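Simulation-first cell changes: what happened to your technicians?
Forum: Automation on the Floor > Staffing and Roles
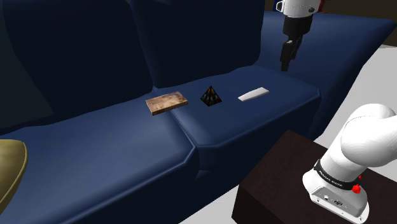

Which job changes first when cell programming moves into simulation?
The setup technician's. Path teaching and reach checks leave the floor, and what stays is fixture work, calibration and fault recovery.

tudberg_cells
That matches our site. We run small-item sorting for Kallano, 6 arms on one line. Before October every new item was taught with the pendant. Now the scene is built in the office and the floor gets a finished program. Teaching hours are down and calibration hours are up. The job grade has not moved.

p_roman
Same here, except I would put fault recovery first. When a taught path failed, the tech who taught it knew why. When an imported path fails, the tech reads a log written by someone in another building.

offset_err
Disagree. That is a handover problem. At Aubert the tech signs off on the sim before export and can reject it. Rejections get a written reason, and the programmer has to answer it before the next build.

p_roman
How long does the sign-off take? Ours get a link at 2:40 pm and the program is live for second shift. There is no slot for it on the schedule.

offset_err
It is a booked task, same as a tool change. If it isn't booked it won't get done, agreed.

anca_ardeleanu
I moved from pendant work to scene building at Dreltov. Two notes.

1. Soft surfaces. A pick from a cushion in sim depends on whatever contact settings you gave the cushion. Floor techns knew which items sink and tip. None of that was written down until we asked.

2. Run counts. We do 2000 sim runs per item and report the pass rate. The floor reads that as a promise. It only covers the conditions we modeled.

tudberg_cells
What do you accept as a pass?

anca_ardeleanu
900 consecutive clean picks on the real cell, after the sim runs. It used to be 800. The techs asked for the increase and they own that number now.

gripforce
I don't see the staffing issue. Fewer hours on the pendant is less time inside the fence. Our techs would not go back.

p_roman
Ours wouldn't either. The complaint is pay grade and who gets called when it stops at night. The scene builders are on days. The techs are not.

offset_err
We put the scene builders on the call list. Export quality improved within a month.

tudberg_cells
Will propose the booked sign-off and the shared call list. Grade review is a separate request.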